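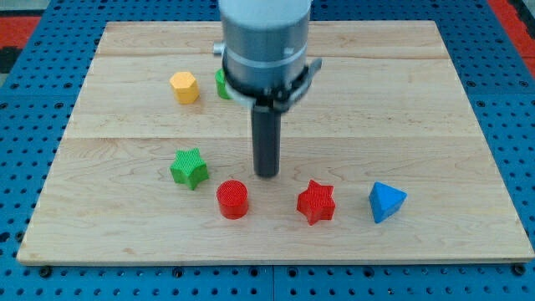 How do you keep a solid wood work board flat when it is made from several planks?
Let the planks move across their width, keep both faces finished the same way, and never glue or screw the board down tight along its whole length.

Woodworking for Classroom Surfaces
Handout 6: Glued-up boards
Instructor: Arsalan Warraich
Shop assistant: Kenneth Cabanatuan

Reading before the session: your own notes on grain direction from Handout 2. Bring the offcut you planed last time.

1. Why planks

A wide board cut from a single log is expensive and tends to cup. Most wide surfaces used for block work, sorting, and drawing are glued up from narrower planks laid side by side. The joints run the length of the board and show as thin straight seams. On a pale wood such as maple a seam is easy to find because the grain stops on one side and a different grain starts on the other. A darker streak that ends at a straight line is also a sign of a joint.

Seams are not a defect. An open seam is. Run a fingernail across the joint. If the nail catches, the joint has either opened or one plank has risen above the other.

2. Movement

Wood takes up moisture from the air and gives it off again. It swells and shrinks across the grain and hardly at all along it. A board that fits its place in March may bind in August. Measure the width of your board at both ends and write it on the underside in pencil with the month. We will measure again at the end of the course.

Planks should be arranged so that the color and grain look right from the top. Some books tell you to alternate the growth rings. Mr. Warraich does this only when the rings are steep. You may do either, but write down which one you chose.

3. Corners and edges

Square corners chip and bruise people. Round them slightly with a block plane and finish with paper. Do not use the router for this until you have been signed off on it.

End grain soaks up finish and comes out darker than the face. Sand it one grade finer than the face if you want the two to match, and seal it first with a thinned coat.

4. Laying up the joint

Joint the edges in pairs. Hold the two planks together against the window and look for light. Mark the pair with a triangle drawn across both faces so they go back the same way around.

Spread glue on one edge only, thin and even. Set the clamps alternately above and below. Tighten from the middle outward. A line of small beads along the joint is enough squeeze-out. If glue is running onto the bench you used too much.

Scrape the beads off when they turn rubbery. Dried glue takes the edge off a plane iron and leaves a pale patch under oil.

Leave the board in the clamps until the next morning. The Elberg clamps on the north wall are for this course. The Pirik clamps belong to the evening class, please leave them alone.

5. Fixing to a base

A work board can sit loose on a table or be held by fasteners. If you use fasteners, put the firm ones in the middle of the width and give the others slotted holes. The slots run across the grain. A board screwed hard at both long edges will split, usually along a joint or close to it.

On a perforated base the hole spacing decides where the bolts can go. Lay the board on the base first and mark from underneath. Bolts placed beside the board as stops work well too, provided you leave a small gap on the long side.

6. Surface for small blocks

For children's geometric blocks the surface should be smooth enough that a block slides but does not skate. Sand by hand along the grain and stop at a medium-fine grade. High gloss is a bad choice: blocks slip and the ceiling lights reflect. Two thin coats of a matte finish on each face are plenty.

Pale wood suits colored blocks. Yellow is the weakest against it, so hold a yellow block on your sample before you settle on a tinted oil. Last year two groups chose the Lumanlan amber oil and had to scrape it back.

7. Work for next time

Joint and glue your three planks. Sketch the layout, top face, with the seams drawn in and the growth rings shown at one end.

Write half a page on this question: your board is to be fixed to a base in a room that is heated all winter. Where do the slots go, and how long should they be? Give your reasoning.

Hand the page to Mr. Cabanatuan at the start of the session. Pages left in the tool crib will not be marked.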